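Setting Up a Two-Arm Bench for Stem and Leaf Handling

Part 3 of the Flatbridge build notes

Parts 1 and 2 covered the table frame and the arm mounts. At this point both arms should be bolted down, powered from separate supplies and answering on the bus. This part deals with the work surface, the camera on the right arm, and the first recorded runs with artificial flowers.

What you need

Two small arms with parallel grippers, mounted at opposite sides of the table
One wrist camera with bracket
One fixed camera that covers the whole tabletop
A shallow tray with raised walls
Artificial roses and separate leaf sprigs
A soft cloth
Masking tape and a soft pencil

Step 1: Level the tabletop

Check the table in both directions with a long spirit level. Ours was out by 15 mm from corner to corner because the floor at the Vondavcombe workshop slopes toward the drain. Correct it at the feet. Shims under the arm mounts will fix the arms relative to gravity but leave the table surface tilted in their coordinates, and every grasp height will then change with position.

Once the table is level, touch each gripper to the surface at four points and note the reported height. If the four values differ by more than 2 mm, go back to the mounts and retighten in a cross pattern.

Step 2: Fit the wrist camera

Mount the camera on top of the right arm with the bracket from the Grodum parts set. Tighten the bracket screws only after the gripper has been opened and closed through its full range. Route the cable with enough slack for a full wrist rotation — the connector is the weak point, and a taut cable will work it out of its socket within a few sessions.

Lock exposure and white balance by hand. A white table pushes automatic exposure down, and dark green stems then lose their edges.

Step 3: Place the tray

The tray goes on the left. Tape its position on the table before loading it. Put the cloth inside so that stems laid against it do not roll. Keep the tray walls low enough that the left gripper can reach over them with the wrist tilted; test this with an empty gripper at reduced speed.

Step 4: Lay out the parts

Start with one rose and a few leaf sprigs. Put the rose near the center, where both arms can reach it, and spread the sprigs so that none overlap. Vary the angle of each sprig between runs. If every sprig points the same way, the policy learns that one approach and fails on the rest.

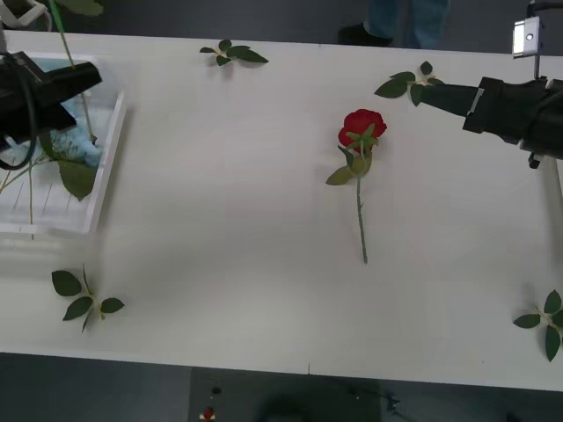
Jhonatan Lozano writes that he had better results picking sprigs by the twig and never by the leaf, because fabric leaves fold under the fingers and spring open on release. He also suggests closing the gripper at 30 percent force for the first runs and raising it only if parts slip.

Both points are now in the default settings. The twig rule has one cost: the fingers must come down almost to the table, so the height check in Step 1 matters more than it did with the foam blocks in Part 2.

Step 5: Record and sort

Set the episode timer to 30 seconds. Begin each episode with both arms in the rest pose and end it there. Stop and discard if a part leaves the table, if the arms touch, or if either camera drops frames.

By the end of September we had 1,466 episodes on disk, of which 486 passed the sort. Most rejects were dropped frames, traced to both cameras sharing one USB hub. Give each camera its own port on the computer before you start.

Name files by layout first and run number second. The Uysal script reads the layout name from the file and will group everything under "unknown" if the order is reversed.

Known problems

Gripper closes but the sprig stays put: fingertip height is off. Repeat Step 1.
Wrist image freezes during rotation: cable too short or connector loose.
Left arm faults over the tray: wrist tilt limit reached. Move the tray 40 mm toward the arm base and tape it again.

Part 4 covers training and the first unattended runs.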